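Health Education 108
Handout, week 3: Long-acting contraception
Instructor: Ilango Lobo

Last week we discussed the daily pill. Today we look at the methods which a person does not need to remember every day: the implant and the two kinds of IUD.

The implant is a small flexible rod placed under the skin of the upper arm. It releases a progestin, and its main effect is to stop ovulation. Irregular bleeding is common and is the usual reason why people ask to have it removed.
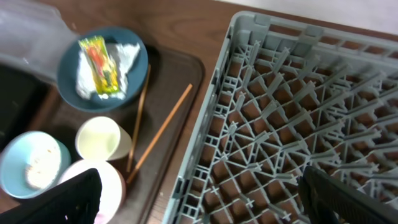 The hormonal IUD works mostly inside the uterus. It makes the cervical mucus thicker and the lining thinner, so periods often become lighter. The copper IUD contains no hormones – copper is toxic to sperm. With this one, periods can be heavier, especially in the first months.

None of these methods protects against sexually transmitted infections. Please keep this point separate from effectiveness in your written answers, many students mixed the two in February.

Terms to know: progestin, ovulation, cervical mucus, expulsion.

Reading for next time: the Millevby clinic leaflet, section 3.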